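Workplace Guides > Packing Line > Set-up

Updated guide for packing staff
By the Storketti Site Support Desk, February

Section 4. Starting a shift at the two-arm table

This section is for packing staff at the Lasthorpe site who are moving from hand packing to the Storketti table. It replaces the card that used to hang at bench 23. The arms now do the picking and placing. Your job is to set out the stock, watch the first picks, and deal with anything the arms leave behind.

1. Sign in at the line terminal and choose your work order.
2. Put the slatted rack on the work surface before any stock goes on. Seat it firmly so that it does not rock.
3. Set out the boxes for the order. They can stand or lie flat, with printed sides facing any direction.
4. Keep your sleeves, badge cord and hands outside the rim, then press Ready.

CAUTION: Do not reach over the rim while an arm is moving, even for a box that has tipped. Press Hold first and wait for both arms to stop.

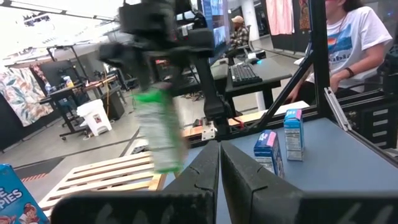
Will I still be packing by hand?
Hand packing continues for fragile goods, mixed orders and any run of under 203 boxes. Supervisors post the split for each shift, and everyone rotates between the two kinds of work.

4.1 Sharing the surface between two arms

Each arm works from its own side and both can reach the rack. The controller decides which goes first. You do not need to assign boxes to a side, but a spread-out layout gives fewer waiting stops than a tight pile. 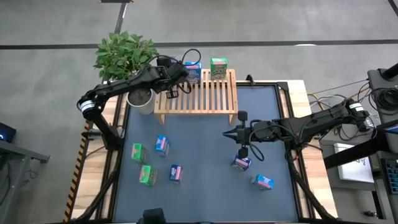

Page last changed: February, rev. 2

5. Watch the first few picks of the order. If a box is dropped or gripped at a bad angle, press Hold, move it clear of its neighbors and press Resume.
6. If the same box fails again, take it out and pack it by hand. Enter code 324 at the terminal so the count stays right.

NOTE: Code 324 is not counted against your rate. Individual pick rates ended when the table came into use. The Sandton site still uses them for hand benches - ask there before you cover a shift.

4.2 Breaks and handover

Press Hold before you leave the table. Tell the next person which boxes you took out and whether the rack was moved. The Saturday crew starts with a shorter handover and should read the terminal log as well.

Refresher training is booked through the Cheung portal, under Packing.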